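The Renewal Window

The renewal window at the Kiltico Grounds opened at 15 minutes past eight. Kamol Tanasarn unlocked the shutter, logged in, and put the price sheet face down on the counter. Season tickets for the Sivus club had stayed at the same rate for two years. The sheet said they would stay there again, on one condition, and the condition took up most of the page.
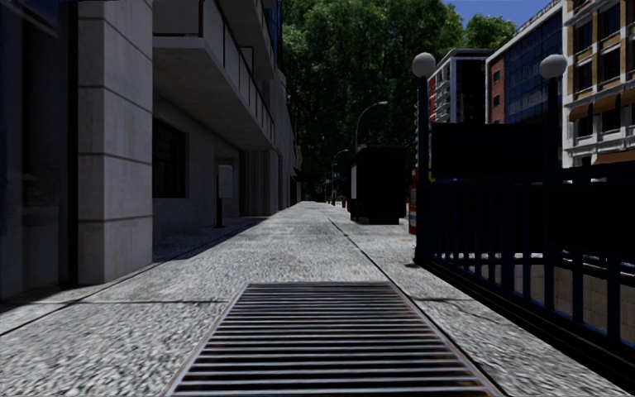
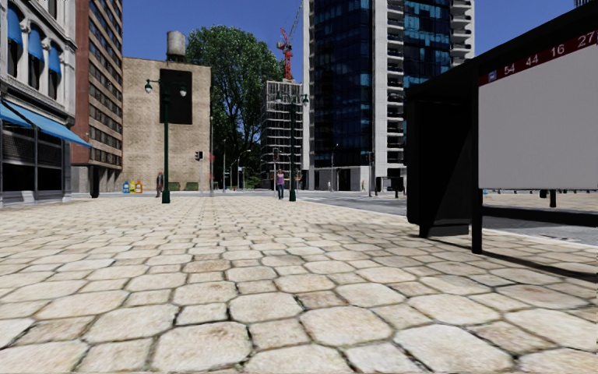
Glenys Wragg wanted to know whether a held price meant a held seat. It did not, Kamol told her. The price was fixed for any account renewed before the end of May. The seat was fixed only if the account had been used for 30 matches over the past two seasons.

"Used how?" she said.

"Scanned at the gate."

"I had the hip done. My ticket went to my niece."

"Did she scan it?"

"She came in with the band. They use the side door."

Kamol opened the account. Number 2837, Block F, aisle. The system showed 28 scans. The field beside the total was red. Under the old rules an account holder could explain an absence in writing, and a clerk could enter a code. The software had been replaced in the winter by a firm called Van Rooij, and the code list had gone from two pages to four lines. Medical was not on it. Transfer was, but a transfer had to be registered before the match.

"The system has you two short," he said.

"I was two short. I was also in the hospital."

He called Jintana Panyasiri upstairs. Jintana had written the condition. She explained that empty seats in Block F cost the club in concessions, that the threshold had been set from the gate data, and that an exception entered by hand would show on the weekly report. She asked whether the customer would accept Block H at the same price.

Kamol put his hand over the receiver and asked.

"What's in Block H?" said Glenys.

"It's level with the far goal. There's a rail."

"In front of the seat?"

"In front of some of them."

She looked at the seating plan under the glass. She found her seat on it and then found Block H, and measured the distance with her finger and thumb. A man behind her in line checked his phone and moved his weight to the other foot.

"Who gets mine?" she said.

"It goes into the general sale."

"At what price?"

Kamol turned over the sheet. The held price applied to renewals only. A released aisle seat in Block F would be sold as new, in the top band. He read the figure to her. She asked him to read it again, and he did. Then he took his hand off the receiver.

"She'd like to know if she can buy it back," he said.

Jintana said that anyone could buy a released seat. It would be listed when the window closed.

"She'd like to know if the band counts."

There was a pause on the line, and the sound of typing. Jintana asked which matches. Glenys had the programs in her bag, both of them, with the band's names printed inside the back cover. The niece was Chanida Thepsuriya, second cornet. Kamol read out the name and the two fixtures.

The band's entry was kept on a paper list at the side door. The lists were in a box file in the security office, and Surachet Kaewmanee had the key until noon. Jintana said she would go down herself. If the name was on both sheets, the entries could be keyed in as late scans. Late scans were the third line on the code list.

Kamol set the account to pending and printed a slip. It held the seat until the close of business.

"Wait over there if you like," he said. "The chairs are free."

Glenys folded the slip into one of the programs and sat down facing the counter. Kamol called the next customer, who wanted to know about parking.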